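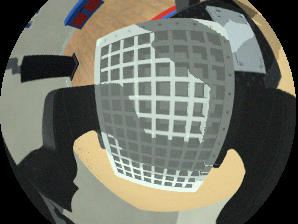
What caused the grip faults in the tray transfer cell?

The pose estimator read a shadow boundary as the edge of the tray, and the gripper closed in the wrong place. The arm then lifted with one finger on the rim and one finger on nothing useful. Force on the two fingers was uneven, and the controller did not compare them until the lift had already started.

Jidico tray transfer – fault record and simulation views

The Jidico cell moves rigid grid trays from a perforated board to a wash line at the Humell site. Two fingers grip the tray by its side walls. Position comes from a wide-angle camera, and the simulation uses the same lens model, so straight edges bend toward the outside of the view and the lattice openings shrink toward the near end of the tray.

The first fault came in April, at cycle 559 of a planned run of 2,000. The tray tilted during the lift, slid out of the left finger and landed on one corner. No one was inside the guard. The cell stopped on a force error, which was reset as a one-time event, and the run was restarted. That reset was a mistake. Two more faults of the same kind followed before the run was called off, for a total of 3.

Roswitha Oberholzer pulled the logs and found that in all three cases the estimated tray center had shifted left by close to the width of one lattice opening. Calibration was checked and was within limits. The finger pads were checked for wear and replaced anyway. Neither change had any effect when the logged positions were replayed.

Zlatko Gashi rebuilt the cell lighting in simulation, with the main light moved to match the real lamp bracket, which had been remounted after a cable repair. The offset appeared on the first replay. With the lamp in its original place it did not appear at all.
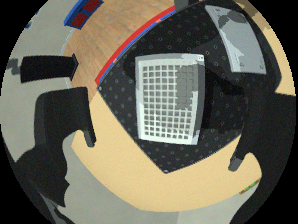 The estimator looks for a long, high-contrast boundary and takes it as the rim. It was tuned under even light, where the rim is the only boundary that qualifies. Under the moved lamp, a gray shadow with stepped edges covers the upper right part of the lattice and takes the bars there down to mid gray, while the left and lower parts stay bright. That change in brightness scores high enough to compete with the real rim. Once the right-hand boundary is placed too far inboard, the computed center moves left with it, and the grip point follows.

Changes made to the cell

The lamp bracket is back in its original position and pinned. It can no longer be turned by hand without removing the pin, and removing the pin now requires a calibration check before restart.

The estimator now fits the full outline of the tray and rejects any result whose width does not match the drawing. A shadow edge can still be picked as a candidate – the fit then fails and the cell requests a second view from a different arm position. If the second view also fails, the cell stops with the fingers open.

Finger forces are compared before the lift. A difference above the set limit holds the arm at the board and raises its own error, separate from the general force error. The old message covered four different conditions and told the operator nothing about which one had occurred.

The reset rule is changed as well. A force error during a lift may be reset once per shift. A second one locks the cell until the log has been read.

Replay results

The revised estimator was run in simulation for 3,002 cycles with the lamp direction changed between cycles. No grip was attempted on a rejected fit. Second views were requested most often with the lamp low and to one side, and this adds time to those cycles. The wash line can absorb the delay at its current rate.

Still open

Trays with bent side walls are rejected by the width check even when they could be gripped safely. For now they are pulled by hand and set aside. Marchetti is to supply a wider tolerance figure for used trays, and the limit will stay as it is until that figure arrives.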